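Elaheh Moradi and Rimantas Ozoliņš named their build Clarano, and it lives in the workshop they share. "It has two hands and we use mostly the left," she says. 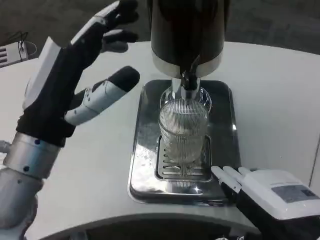
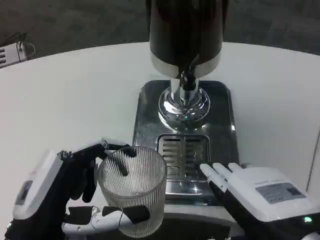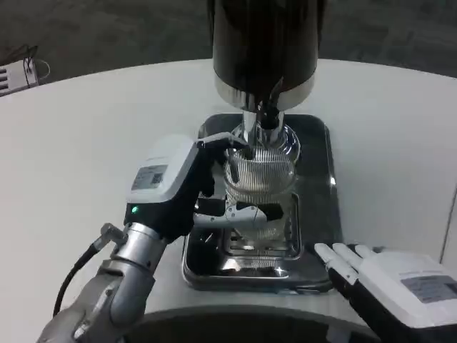
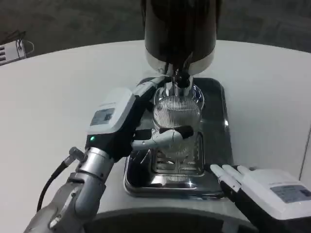
The right hand stays by the drip tray while the left one works with the glass.

What is still difficult

Rimantas wrote the grip program, 1164 lines — "too many, I know." He wants to teach it a second colour of cup by September. Elaheh would like first to tidy the cables.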